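Attribution window for trade accounts, 5 days or longer?

senbridge_ops
Posts: 132

We sell joinery blanks and worktop offcuts to small workshops, and I have been asked to rebuild the revenue reporting for the email programme. The previous set-up in Calado credits a sale to email if the customer opened anything in the 5 days before ordering. Open tracking has been unreliable for a long while, so I want to move to clicks only.

The difficulty is that trade customers don't click and buy. They click, get a quote, go quiet and then phone the order through. A short click window will make the programme look worse than it is. What are people using for accounts with a slow buying cycle?

List size is 3,000, of which 2,000 are trade. The rest are retail.

pivot_tabler

Split the two before you do anything else. Retail and trade on the same window gives you a figure that describes neither. Keep retail short. For trade, pull the gap between first click and invoice from your order system and set the window from the median.

Phone orders need matching on account number. Matching on email address will miss every firm where the buyer and the person on the list are different people.

hedgerow_data

I'd disagree with setting it from the median. By definition that throws away half of the orders you used to measure it. We went the other way at Filtness and used a fixed quarter for trade, with the credit reduced for each week that passes. Finance accepted it after one meeting.

pivot_tabler

A quarter is far too long if they mail weekly. Everyone on the list will have clicked something in a quarter, so every trade order becomes an email order. The weekly reduction softens that but doesn't remove it. Finance accepting a method tells you it was convenient for finance.

hedgerow_data

Fair on the weekly mailing, ours went out monthly. I stand by the reduction in credit, though. A hard cut-off also produces silly arguments about orders that land the morning after.

mossbank

Neither window answers the question the directors will ask, namely what would have been sold without the emails. Hold back a random part of the trade list for a full cycle and compare revenue per account. Letska will do the split for you if you are on the paid plan – otherwise use the last digit of the account number, provided those were issued in sequence.

senbridge_ops

Thanks, all. Some answers. We mail every week from September and fortnightly over the summer. Account numbers are sequential apart from a block imported from the old system, and I can leave that block out. The order system holds the quote date as well as the invoice date, which I had forgotten. I could therefore credit the click to the quote and ignore how long the invoice takes.

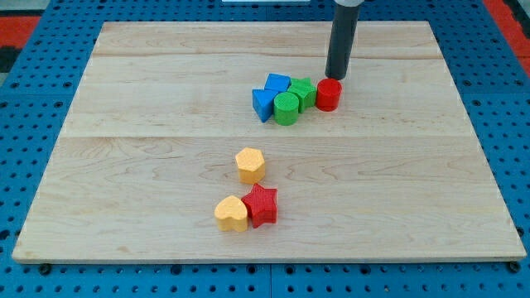 Quote date also gets round the phone problem, as the sales desk enters the account number at that stage whichever way the enquiry came in. My remaining worry is the holdout. The sales manager won't like a group of trade customers getting no offers in the run-up to December.

mossbank

Then run it from January. Or hold back the offers and keep sending the stock updates, but be clear in the report that you are measuring offers only.

pivot_tabler

Quote date is the better anchor, agreed. Check for requotes. If the desk overwrites the original date when a price is revised, your gaps will be too short and the older clicks will drop out.

senbridge_ops

Just checked. It does overwrite. There is an audit table with the original dates, so I'll have to join on that.

hedgerow_data

Report the old method next to the new one for a couple of months, too. If the figure drops overnight with no overlap, the first question will be what went wrong with the emails.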